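March 22, 2024

Rewrote the release logic in the Promcombe planner this morning. The old version opened the fingers on a timer once the arm reported it was at the goal pose, and the goal pose came from a table height I measured in November with a ruler. The cloth adds a few millimeters and the wrinkles add more, so the number was never right for long.

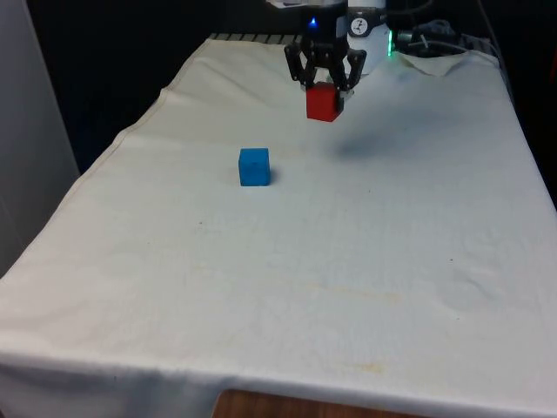

The new version ignores the stored height for the last stretch. It descends at reduced speed, watches the wrist force estimate and opens on contact. The threshold is 3 newtons. Gunther wanted it lower, but the estimate drifts when the wrist turns and I don't trust it below that.

Perception is the weaker half. The overhead segmentation separates red from blue without trouble, but once the fingers close over the red cube the pose estimate jumps by as much as 29 mm between updates. I have stopped feeding it to the planner during a grasp. The tracker now freezes the object pose relative to the hand and takes corrections from the wrist view only.

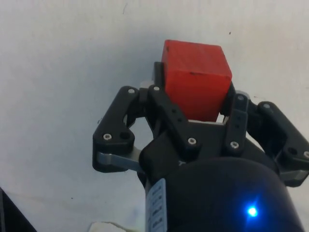

Detlef Ackermann's logging patch from Flovden is merged. It keeps the last 1000 control ticks and writes them out on any fault - useful, though the timestamps are still in the controller's clock and I convert them by hand. Commit 61 on the branch has the conversion half done.

Still open: the planner treats the blue cube as a point obstacle with a fixed radius. Should be a box. Tomorrow.
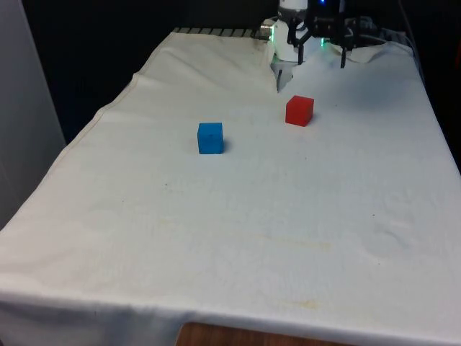 Red and blue cubes on the cloth, arm at the far end.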